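Home | Tickets | Knowledge Base | My Account

Dryer stops at 80 minutes, won't finish cycle
Opened by Nandini Thevar, July

OK so my Gerura dryer has started quitting on me. I set it for the long cycle, it hums along fine, and then the drum stops and I get code 253 — no beep, nothing. I cleaned the lint screen and pulled the hose off the back (so much fluff!) and it still did it twice last night.

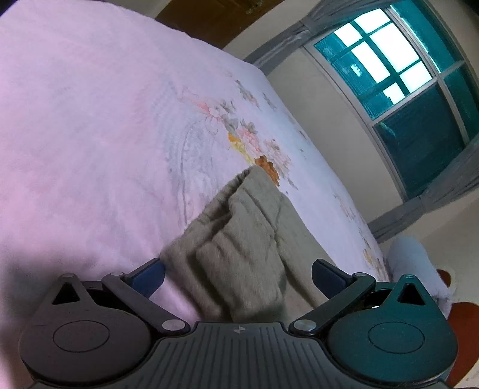

Page last changed: July, 4:15 pm

Ajith Chowdary from support asked me to try a small load on low heat, so I ran one with just a few soft things in it. It got to 70 minutes and quit with the same code. I also moved the plug to the other outlet, no change.

Update: Ajith had me hold Start and Cancel together until the lights blinked, then run it empty. It went all the way through! He thinks it's the moisture sensor and is mailing one from the Mostwood warehouse. I'll post again when it's in.

Status: waiting on part

Recent tickets
Kaimal washer walks across floor
Godus iron leaking at the base
Gerura door latch won't click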